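The Part of the Open Day I Would Have Skipped

I went to the Starkmont open day expecting to watch robots, and I spent most of the afternoon watching people clean. I think the second thing was worth more than the first, and I think the organizers have it backwards.

The program gave the main hall to a finished machine called Furtună. It picked up boxes, turned, and put them down. It did this well. A crowd stood three deep behind the rope for every run, and people clapped. I watched it 2 times and learned that it could pick up a box. The young man with the microphone said it handled 469 items in a shift, and the crowd liked that number, but he did not say what happened to an item it dropped, and he had moved on before I could ask.

The cleaning was down a corridor, past the coffee. A sheet of paper taped to the door said "Household tasks, please keep to the wall." Five of us went in. One left after a few minutes.

What goes on in that room is simple to describe. A person does a chore with a gripper in each hand in place of bare fingers, and the motion is recorded. Later, a robot arm fitted with the same kind of gripper is trained on those recordings. Alina Preda, who was looking after visitors, told us they want almost 300 good recordings of a task before they bother to train on it. Wiping down a cabinet was the task while I was there.

It is slow work. A cloth is an awkward thing to hold in a pair of jaws. It bunches up, and the flat of the hand, which does most of the work when I wipe down a cupboard at home, is no help at all.
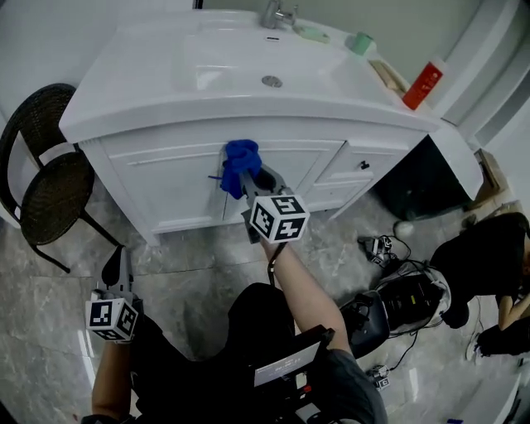

What the crowd should be shown

My opinion is that this room should be in the main hall, or at least on the main program. People came away from Furtună with the idea that a robot either can do a thing or can't, and that some clever person in an office decides which. Ten minutes by the vanity would correct that. Somebody has to wipe the door, with care, over and over, and a sloppy wipe becomes a sloppy example.

I put this to Gheorghița Lazăr, who runs the public side at Starkmont. She was polite about it. She said visitors get bored, and that the room is small. The second point I accept. The first I doubt, as the three who stayed with me asked more questions than anyone at the rope. One woman wanted to know whether left-handed people were being recorded too. Preda said yes, though fewer than they would like.

There is also a question of credit. The printed handout named the company's partners, Pernlow and Greramari, and gave each a paragraph. It gave no line to the people who do the chores. If their wiping is what the robot learns from, their names belong in the handout as well.

The next open day is planned for February. I would go again, and I would go down the corridor first.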